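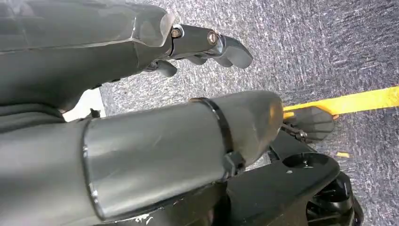
Robotic hand over the floor, two bolts on the front finger.

Stockdale Hall, heating and power walk-through
Checked by: Jamie Hartley
Date: 1/30/20

1. Boiler room door, closes and latches. OK
2. Boiler pressure. OK. Gauge glass filthy, wiped it.
3. Flue, visible rust. Minor, bottom bracket only. Same as September, no worse.
4. Carbon monoxide alarm. Test button works. Replace-by sticker has fallen off, need to look up the date.
5. Pipe lagging. FAIL. 6 feet missing behind the tank, where the Jalby people cut it back to get at the valve. They said they'd be back to finish. Chase.
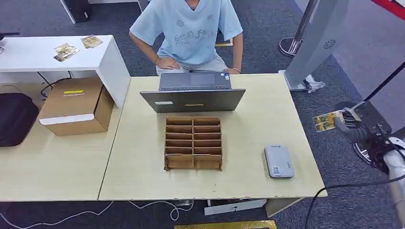

6. Thermostat main hall. Set at 68, fine. Lock cover cracked but still does its job.
7. Thermostat back hallway. FAIL. Reads 49 with the radiator too hot to touch. Either it's wrong or its the draft off the side door, probly both. Try moving it before we buy another.
8. Door seals. Side door bad, daylight at the bottom corner. Front OK.
9. Loft insulation. Not checked, hatch painted shut. Again.
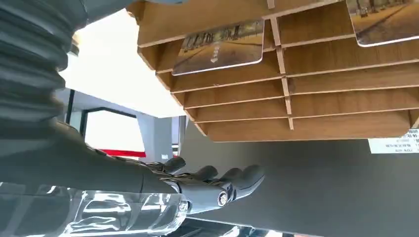
10. Breaker panel. Clear access, all labeled exept two. Breaker 14 still says "old stage" and there is no old stage.
11. Exit lights. OK on battery, all of them.
12. Solar inverter (Ernelent unit). Green light on. Display says 148 kWh for the month, seems low but it has been gray since New Year. Write the number in the log every time please, last three lines are blank.
13. Extension cords. One under the rug by the kitchen. Removed. Do not put it back.
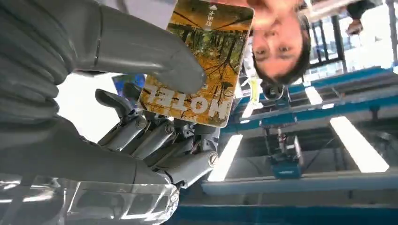

Key card, thumb across the lower middle.

14. Outside meter cabinet. Hinge loose, door swings in wind. Needs 2 screws, didnt have any on me.
15. Fultisex timer on water heater. Was an hour ahead, reset it. Off overnight now.

To do first: 5, then 8, then 7. Copy of this goes in the blue binder. Re-check on 5 once Jalby have been.

Signed JH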